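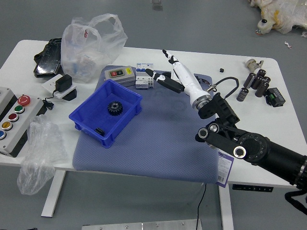
Issue 21, page 2

About Gralton

Gralton is a small charity in Gradulthorpe for people who are worried about somebody else's drinking. The somebody else is usually a husband, a mother, a grown-up son or a flatmate who was great fun at first. We also hear from employers, a fair number of landladies, and people who begin by saying they are asking for a friend and have forgotten the friend by the second cup of tea.

We don't treat drinkers. There is a perfectly good alcohol service at the health centre, and if the person in your life wants to see them we'll give you the leaflet and be very pleased for you both. Our work is with the person who has been pouring things down the sink, ringing in sick on another's behalf and learning to tell from the sound of a key in the lock what kind of evening it is going to be.

How we started

Two women met in the corridor of a hospital in Savevness, outside a ward where each had a relative recovering from a fall. Both falls had been described to the staff as "a trip on the rug". One of the households had no rugs. They got talking, swapped numbers, and began meeting in the café of the garden centre on the Gradulthorpe road, where you can sit for a whole afternoon among the bird tables without being asked to buy one.

Other people joined them. The garden centre was patient about it until the run-up to Christmas, when it wanted its tables back, and the group moved into the upstairs room at MacAulay's, the old seed merchant's on the market square. We are still there. The ground floor is now a shop selling picture frames, and visitors who lose their nerve on the way in have been known to come out with something in oak.

The name caused more argument than anything we have done since. One party wanted the word "hope" in it and another party said they would leave if it had the word "hope" in it. Gralton is the name of the lane that runs behind the building, where the bins are. It offends none of us and it looks harmless on a phone screen if your husband happens to be looking over your shoulder, a point we hadn't thought of at the time and now claim as policy.

What we do

We run two groups. The evening group is the older one and has strong views on biscuits. The daytime group meets while the schools are in and is quieter, or was until recently. You can come to either, or both, and you can sit there without saying a word for as long as you like. Several of our most talkative members spent their first months studying the carpet.

We have a telephone line, answered by people who have had training and who have also, in most cases, been on the other end of it. If you ring and put the phone down, that's fine. If you ring and say you have the wrong number, we'll say not to worry, and you can ring back with the right one.

We see people on their own by appointment. This suits those who would sooner eat their own shoes than speak in a group, and those whose family is too well known in the town for a group to be much use. Gradulthorpe is the sort of place where everyone knows whose car that is.

Then there is the reading shelf, which you may borrow from. The books are covered in brown paper because one of our founders insisted, and the titles are written on the inside, because another of our founders couldn't find anything.

For young people still at school we don't run anything ourselves. We did try. We were told, with great politeness, that it was like being helped by an aunt. We now put families in touch with the youth service in Savevness, whose staff are trained for it and own the right kind of trainers.

What we think

People ask whether we are against drink. Some of us don't touch it, some of us had a glass of wine last night, and the subject is avoided at the summer outing. We do have a few opinions that we hold in common.

We think families are told too little. It is quite usual for someone to spend years looking after a heavy drinker without being asked a single question by anybody in a professional capacity, except whether they could move their car. We understand about confidentiality. A doctor can't tell you what is in another adult's notes. A doctor can listen to what you have to say, though, and we'll happily help you write it down beforehand so that you don't spend your appointment apologising.

We think the word "enabling" has a lot to answer for. It is mostly used by people who have never had to decide at midnight whether to leave someone on a bathroom floor. You will hear some sensible talk in our groups about what helps and what doesn't, and you won't be told off.

We think a person who has been drinking heavily every day should speak to a doctor or an alcohol service before stopping suddenly. Stopping all at once can be dangerous for them, and a well-meaning relative with an empty recycling box may not know it. If somebody is having a fit, is very confused, or is seeing things, ring 999. Ring us afterwards.

We also think that greetings cards about gin have gone on long enough. This is a minority concern but it is minuted.

What we have said in public

In October we sent a response to the council's consultation on late licences in the town centre. We had asked our members what they wanted to say and received more than 200 comments, a few of them printable. Our main request was that when a licence is looked at, somebody should think about the houses people go home to as well as the pavement outside. The council thanked us for our engagement. We have the letter on the noticeboard, next to the instructions for the boiler, and the boiler instructions have had more effect.

We were asked last year to supply "a family with a story" to a radio programme. We said we would ask, and we did ask, and the answer was no. Our members' lives belong to them. If you are a journalist we are glad to talk about what local families are short of, and we can do so at length, but we won't find you someone to cry.

Who we are

You will notice that there are no names on this page, and no row of smiling heads. Most of the people who run Gralton came to it first for help, and their relatives have to buy milk in this town too. The charity is properly governed and our trustees are known to those who need to know them. If you want to check up on us before you get in touch, ask at the library desk or at the health centre, where they have got used to us.

We have one paid member of staff, part-time, who looks after the telephone rota, the accounts and the photocopier. The photocopier gets the greater share of the hours. Everyone else does it for nothing, or for the biscuits, on which see above.

Where the money comes from

Small grants, collections, the summer plant stall, and a sum left to us by a Savevness lady whom none of us could remember meeting. She may have been one of the wrong numbers. We take nothing from breweries, distillers, pub chains or anyone who makes a living from selling drink. This has been tested once, by a very nice man with a very large cheque, and we were brave about it until he had gone.

We don't charge for anything. There is a tin by the door for tea money and it is not watched.

What happens if you get in touch

Someone will ask what you would like to be called. It doesn't have to be your name; we have had a long-standing member known to us as Susan who has since let slip that she isn't. You'll be asked whether it is safe to ring you back, and when, and whether we may leave a message. If the answer is no we don't, ever. You'll be asked if you and any children are safe at home. We ask everybody this, so please don't take it as a comment.

What you say stays with us unless we believe a child or an adult is at serious risk, in which case we may have to pass it on, and wherever we can we'll tell you so first.

After that it's up to you. Some people ring once, have a good shout and are never heard from again, and we like to think of them doing well. Some have been coming since the garden centre.

Finding us

We are up the stairs at MacAulay's, on the market square in Gradulthorpe. The door is the green one to the left of the frame shop. The bell works if you lean on it. The stairs are steep, and anyone who can't manage them should let us know, as we have the use of a ground-floor room at the library and the chairs there are better anyway.

The bus from Savevness stops outside the bank that is now a café. Parking in the square is free in the evening. If you'd rather your car wasn't seen, the one behind the swimming baths is well lit and has always been very understanding.

This page was last looked over in June 2024. The part about the photocopier was already out of date by then, as it has been replaced, and the new one is worse.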